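How to Paint a Room a Really Dark Color

Posted August 19, 2023

I love a dark wall! Brick red, teal, brown so deep it's nearly chocolate, I'll take any of them over beige. People get nervous about these colors because every roller mark can show, but a little patience gets you a long way, and the payoff when the last coat goes on is huge.

Start with a sample. Paint a big piece of poster board (not the wall itself, or you'll be sanding off the ridge later) and move it from corner to corner for a day or two. Look at it by daylight and again with the lamps on. Reds especially can swing toward brown at night, and art with pale colors in it really pops against them.
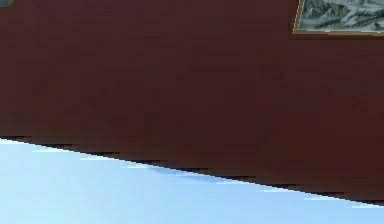 Prep and prime

Wash the walls, fill the nail holes, and sand once the filler is hard. Then use a tinted primer. I had 446 square feet to cover and went with Gerus gray, mixed dark at the counter. It saved me a whole coat of the expensive stuff!

Stir the cans together in one big bucket so the color matches from wall to wall. Tape the trim, press the tape down hard with a putty knife, and cut in one wall at a time so the edges are still wet when the roller gets there.
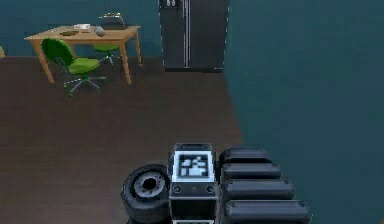

From above, facing into the room.

Roll it on

Load the roller well, work in strips from ceiling to floor, and leave each strip alone once it's smooth. I use a Prila sleeve with a short nap. Going back over half-dry paint is what makes those shiny patches, so if you spot a miss, catch it on the next coat.

Pull the tape 30 minutes after the final coat, slowly, at an angle. Wait 7 days before you scrub anything or push furniture up against the wall. Light wood next to a deep blue-green is one of my favorite pairings ever. 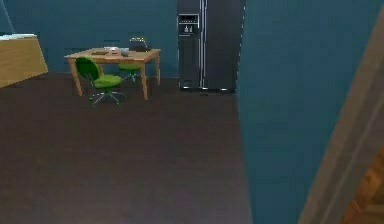
One reader wrote in to say that two coats weren't enough over old white paint, even with the gray primer, and that a third coat of navy finally evened out the corners. She also wraps her roller in plastic between coats and keeps it in the fridge, which I'm trying next time!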